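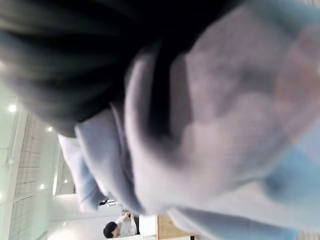
Clearing a Double-Pick Fault on the Stodo Folding Cell

A double pick occurs when one gripper closes on more than one garment. The Ciltidville site logged 82 such faults in March. Operators shall use this procedure before restarting.

Step 1. Press Pause — do not use the emergency stop unless a person is within reach of the arms.

Step 2. Check each gripper for a second layer of cloth hanging below the first.

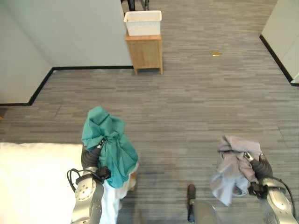
Step 3. Lower both arms at 35 percent speed, open the grippers and remove all cloth.

Step 4. Record fault code 400 and select Resume.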